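July, 6.40 in the morning

Rising main restarted at 5.15 after the night shutdown. Pressure at the Clotcombe standpipe came up slowly and settled by six. I logged it twice, once with the old dial gauge and once with the Teveck, and the two agree closely enough that I shall stop carrying the dial gauge up the hill. It weighs more than my lunch.

Leak search, continued. The loss is still there at night when every tap in the village ought to be shut. I have now closed the valves at the chapel, the lower lane and the allotments in turn. Closing the first two made no difference to the flow. Closing the allotment valve cut it by a third, then it crept back over the next hour. I don't trust that valve. The spindle turns too easily for the last half turn and I suspect the gate is not seating. Note for tomorrow: open fully, close again, count the turns, compare with the card in the valve book.

Pipe records are poor. The 1,757 metres of main on the county schedule cannot be right unless the branch to the old dairy was included, and the dairy branch was capped before my time. Ong's survey leaves it out. The Andasen drawings show it as live, with a stop tap in the verge, which I looked for with the rod and did not find. I found a horseshoe and a good deal of flint.

Afternoon. Too hot to be on the verge after one, so stayed in and began the redraw. I am starting from the pump house and working outwards, at 1 to 500, with the valves numbered in the order the water reaches them. Joints I have seen with my own eyes go in solid line, everything else dashed. At present it is nearly all dashed.
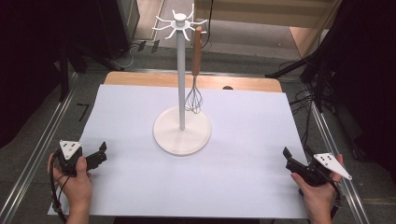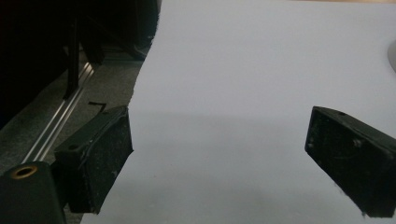 Kurniawati Hartono rang at four and said I was wasting my time on the allotment valve until I had listened to the main on both sides of the stream crossing, as a slow creep after closing sounded to her like air working its way back to the high point. She also thought the dairy cap should be dug up whatever the drawings say, a cap on old iron being a common place for a weep. I said the verge belongs to the county and a permit takes weeks. She told me to apply now, then, and listen in the meantime.

Applied. The form wants the depth of cover, for which I have no figure, so I wrote "not known".

Listening stick to go in the van tonight. Start at the crossing at two, upstream side first. Also needed: new batteries for the lamp, grease, the 36 mm spanner if it is still in the pump house. Reservoir level at nine, down two centimetres on yesterday.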